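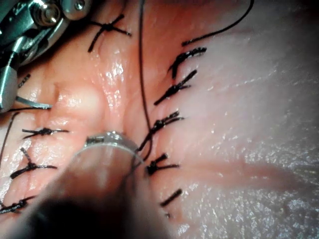 Most home-built robot arms fail at the thread. I mean this in the narrow sense, as someone who has spent a good part of two winters building a small suturing rig in a shared workshop, and in a wider one too. The arm that can pick up a block and put it on another block has been built many thousands of times. The blocks are stiff, they stay where they are put, and they do not care which way up the gripper is. A suture does none of this. It is light, it has a memory of the packet it came in, and it goes slack or tight depending on something that happened several moves earlier.

My argument is that small workshops should take on more work of this kind, and that they should do it on real tissue, with the controls in a person's hands, before they write a line of planning code.

The rig belongs to the Drirholm workshop, where I am one of the members. Its two instruments are secondhand, bought past the end of their rated life. The drive unit under them is ours: four motors per instrument, a machined plate to couple the motors to the input discs, and a frame of aluminium extrusion that has been taken apart more often than I would like. Total spend to June was $2,888, of which the motors and encoders were the largest part. Shoshana Haddad cut the coupling plates. Rafferty Lindqvist wrote the motor firmware, which we call Uzor, after nothing in particular.

The first objection I hear is that silicone pads are good enough. They are clean, they keep on a shelf, and one pad is the same as the next. All of that is true, and for setting up the axes I use them myself. For judging whether the rig can tie a knot they are misleading. A silicone pad holds a stitch by friction along the whole needle path. Wet tissue slides. Pull the first throw a little too hard and the two edges ride up over each other, or the stitch starts to cut its way out. Our early settings looked fine on silicone and tore through the first piece of butcher's offal we tried. The grip force was set for the pad, and so was everything downstream of it.

Reflections are a second matter. A dry pad under a ring light gives an even, dull surface, and almost any thread detector will work on it. A wet surface throws small bright points all along its ridges, and they move when the camera moves. Black thread on pink tissue ought to be easy to find, and over a smooth patch it is. In a fold, beside a row of finished knots with their tails pointing in every direction, it is a different problem. The detector has to decide which dark line is the live strand and which is a tail left from the stitch before. Ours, trained on pad footage, would follow a tail quite happily and report that it had found the end of the suture. It had found an end.

This brings me to the camera. The usual advice for a bench rig is one fixed camera overhead, and the advice is sound if what you want is a tidy recording. For control I now think it is wrong, or at least not enough. The overhead view loses the strand exactly when the instrument is on top of it, at the point where you need to know how the jaw is holding it. A small camera near the tool has the opposite faults. One shaft or the other is nearly always too close to be in focus, and it can take up a large part of the picture. I accept this. The part that remains is the part that matters, and a blurred shaft is at least blurred in the same place each time, so it can be masked.

Xiomara Thibodeaux disagrees with me here and would rather have two fixed cameras at an angle. Her calibration is simpler and it stays calibrated. Mine has to be redone whenever the mount is bumped. I concede the point on upkeep and keep my camera where it is.

The mechanical side deserves a few words, as it is where most of our time went. These instruments are driven by cables, and cables stretch. The encoder sits on the motor, so it reports where the motor is, and the jaw may be somewhere else. Ours give 2,144 counts over the full travel of the wrist pitch axis. That sounds like plenty until you reverse direction and watch a good share of those counts go into taking up slack. Rafferty's fix was a short preload move before each reversal. It works within limits. When the tension falls off, the preload is no longer enough, and the operator notices it before the software does, as a softness in the response.

The operator notices first. That is the main reason I want a person on the handles for the early work. Kamonchanok Nilsuwan, who had never driven the rig before, stopped after her second knot and told us the left instrument was lagging. It was – a clamp screw on the pitch pulley had backed off. Had we been running a planner, we would have had a folder of bad knots and an argument over whose code was at fault.

It also gives you data with the mistakes left in. Our log stands at 1,786 segments, each one a single action: a grasp, a needle pass, a throw, a regrasp. Hazel Mahmoud labels them and refuses to drop the failed ones. I argued for a clean set at first and have changed my mind. A set made of good knots has nothing to say about a strand that has slipped behind a fold, and a strand that has slipped behind a fold is an ordinary event.

There are fair objections to all this. Tissue smells, it must be kept cold, and it has to be cleared away properly at the end of a session. A workshop that also hosts laser cutting and bicycle repair needs a separate bench, a wipe-down routine and a lidded bin. Ours took a while to get right, and one member left over it. Worn instruments have sharp jaws and no paperwork. Nothing tied on a rig like ours has any bearing on a patient, and I would be uneasy about any hobby group that let its visitors think otherwise.

The other objection is that it is slow. A row of interrupted stitches takes us most of an evening, and the person at the handles is tired by the end of it. Some members would prefer to see the arm do something by itself at the open day. I understand that. We will have the Plovance arm sorting bolts by the door, and it does it very well.

My next job on the suturing rig is a load cell on the pitch cable, so that the tension is measured at last instead of guessed. After that, regrasping with the needle reversed, which none of us can do reliably.

Recent posts
Cable tension and the limits of preload
A cheap load cell amplifier, tested
Notes on the Prusus motor driver after a year of use
Sorting bolts by the door
Keeping a wet bench in a dry workshop

This site uses cookies to remember your settings and count visits. By continuing to read you agree to their use. Cookie settings | Accept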